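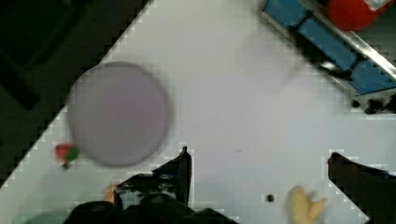
Botley Tabletop Kitchen Set
Data card and README, release 4

Maintainer: Rafail Sarantis
Annotation lead: Idrisa Bakilana
Last revised: April 21, 2024

Summary

Botley is a collection of short tabletop sessions recorded with play food, tableware and one kitchen appliance on a white table. Each session is a rearrangement task: items start in a loose layout and are moved to a target layout given as a written instruction. The release contains 731 sessions and 136 distinct written instructions. This card covers the objects, the layouts, the naming rules and the known problems. The file format is documented separately in FORMAT.txt.

Object inventory

Names in the left position are the canonical names used in the annotation files. Annotators may not substitute synonyms.

plate_round: large round plate, lavender. The biggest piece of loose tableware.
colander_oval: oval colander, pale mint green, raised rim, perforated center.
cup_green: cup with a small handle, green outside, teal-green inside.
bowl_blue: blue bowl with a darker navy rim.
strawberry: red strawberry with a green leafy top. More than one may be present.
orange_slice: round slice, bright orange rind, pale segmented interior.
banana_peeled: pale yellow banana, peel flaps open.
ketchup_plush: soft red ketchup bottle with an embroidered label.
toaster_oven: stainless steel toaster oven with a black body. Fixed for the duration of a session.

Items outside this list are recorded as "other" and are never the target of an instruction.

Notes on ketchup_plush

The bottle is the only fabric object in the inventory and the only one with legible text. The label is a white keystone-shaped patch with a green stitched band inside a thin tan outer line. It carries the words HEINZ and TOMATO KETCHUP in black and the year 1869 in red. Annotators transcribe the label in full only if all four lines can be read. Partial readings are entered as they appear, with a tilde at the missing end.
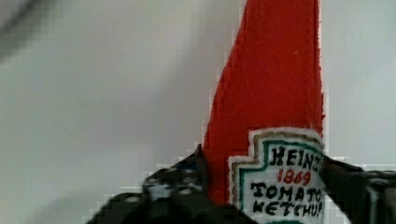 ketchup_plush, upright, label side visible. Top of bottle out of view.

The fabric is fuzzy and its outline is uneven. Masks should follow the body of the bottle and ignore single fibers. Lint on the surface is part of the object and is not masked out. The bottle deforms when squeezed, so its width in a held pose should not be used to estimate its size at rest.

Layouts

A layout is a list of objects with one relation each. Permitted relations are on_table, in, on, left_of, right_of and next_to. Left and right are always given from the overview camera, regardless of which view is being annotated. The relation "in" applies to the bowl, the cup, the colander and the toaster oven. The relation "on" applies to the plate only.

A strawberry in the bowl and a strawberry beside the plate are two instances and receive separate indices. Indices are assigned in the first overview frame, top to bottom, and kept for the whole session. When two strawberries are both out of sight and one returns, the annotator marks the index as uncertain and does not guess.

The small black holes in the table surface are not objects. Do not label them. An early annotation pass marked several of them as food items, and those entries were removed in release 3.

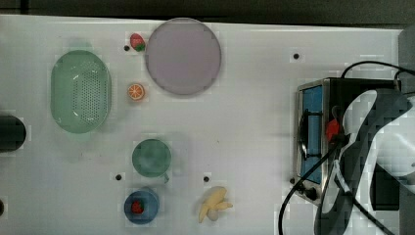 Instruction text

Instructions are one sentence in the imperative, lowercase, without a final period. Samples:

put the strawberry on the plate
move the orange slice next to the cup
take the strawberry out of the bowl
stand the ketchup bottle on the table

Color words are used only where two objects would otherwise share a name. The word "ketchup" alone is accepted in the instruction text but not in the object field.

Splits

The splits are named Skikura (training) and Trosovura (held out). No instruction appears in both. Object identity is shared across the splits, so results on Trosovura measure new instructions and new layouts, not new objects.

About 2,000 relation labels were checked by a second annotator. Disagreements were concentrated in next_to, which has no distance threshold in this release. 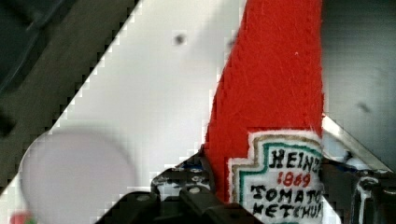
Known issues

1. Close views often cut the right end of the ketchup label. Text fields for these views are incomplete by design.
2. The plate can be out of focus in close views. Use the overview for its boundary.
3. Small items near the table edge may be partly hidden. The visibility field has three values: full, partial, none.
4. The color of cup_green was entered as "teal" in some December files. The Sotiropoulos conversion script corrects this on load.

Corrections

Send the session number, the frame number, the current label and the proposed label to Idrisa Bakilana. Changes to canonical object names are held until the next numbered release.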